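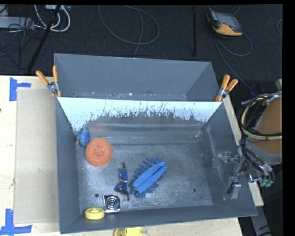 Metal bin with a divider held by two orange-handled clamps.

Foremwood Repair and Reuse Library: progress report to the Prosik Fund
November 8, 2025

We've had a cracking few months and there is a lot to tell you! Since our last report in January the tool library has grown to 318 members, and the Saturday-style drop-in we trialled at the Skindmont hall is now a fixed part of the programme (same hall, bigger room, much better kettle).

Lending
Members have made 1470 loans so far, against the 1000 we put in our bid. Carpet cleaners and hedge trimmers are still the favourites, but the surprise has been sewing machines. We bought two with your grant and both have had a waiting list ever since, so we moved £155 from the printing budget to pay for a third. Thank you for agreeing to that so quickly.

Repairs
The mending sessions are going really well. Lamps, toasters and zips make up most of what comes through the door. We're still turning away microwaves, as none of our menders is happy to open them up, and we would like to find someone who is.

Pacheco estate
This is the part that has gone slower than planned. The shop unit we were offered has a damp back wall and the landlord wants it sorted before we sign. In the meantime we're taking a van of popular tools over once a fortnight, and people have started asking for things in advance – a lovely sign. We now expect to open there in January.

Money
Spending is on track apart from rent at Pacheco, which we haven't started paying. We'd like to carry that sum forward and will send the form separately.

Next
New shelving, a proper late-returns reminder, and a beginners' evening on wall fixings, which is already full.

14 shares | 3 comments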